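How to Wash and Store White Tablecloths So They Don't Yellow

Posted June 19, 2018 in Laundry and Linens

White table linen goes yellow in storage for two main reasons: leftover detergent and food you can't see. Both can be dealt with on wash day. The steps below are for cotton and linen. For polyester, skip the hot water and the iron.

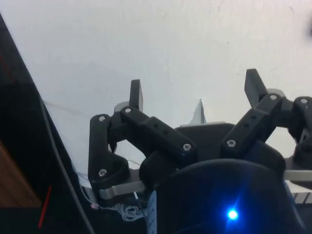
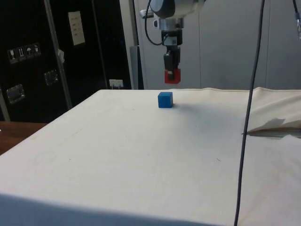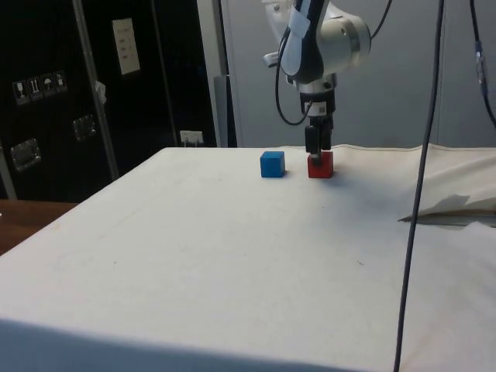

Before you wash

Read the care tag. If there isn't one, treat the cloth as cotton and test a corner with a damp white rag. Any color that comes off on the rag means the cloth should be washed alone and in cold water.

Shake the cloth outside. Crumbs that go into the machine turn to paste and end up in the hem.

Treat spots while they are fresh:

Coffee and tea - rinse from the back with cold water, then rub in a little dish soap.
Candle wax - let it harden, scrape with a dull knife, then press between two paper towels with a warm iron.
Grease - cover with baking soda for 20 minutes, brush off, then use dish soap.
Red wine - blot, don't rub. Rinse with cold water and soak in oxygen bleach.

Don't use hot water on egg, milk or blood. Heat sets them.

Soaking

For a cloth that has already turned yellow, fill a tub with warm water and add oxygen bleach in the amount given on the package. Push the cloth under and leave it overnight. Old linen may need a second soak in fresh solution. I did this with a cloth that had been in a drawer since December and it took two nights.

Chlorine bleach works faster but weakens the fibers, and on some blends it makes the yellow worse. I don't use it on anything I want to keep.

Washing

Wash one large cloth at a time, or two small ones. Use half the detergent you would use for towels. Run the warm cycle and add an extra rinse. If the rinse water still feels slippery between your fingers, rinse again.

Leave out fabric softener. It coats the fibers, and the coating is one of the things that yellows.

Drying and ironing

Hang the cloth in the sun if you can. Fold it once over the line, with the fold off center so the crease doesn't run down the middle of your table. In a dryer, use low heat and take the cloth out while it is still slightly damp.

Iron linen damp, on the wrong side first. Start in the middle and work out to the hems. Skip starch if the cloth is going into storage - it attracts silverfish. Starch it when you take it out instead.

Storing

The cloth has to be completely dry. Leave it over a chair for a day after ironing.

Roll it around a cardboard tube covered with acid-free tissue, or fold it loosely with tissue in the folds. Put it in a cotton pillowcase. Plastic bags and bare wooden shelves both cause stains over time.

Refold along different lines every few months. If you store several, pin a paper tag with the size to the outside of each pillowcase.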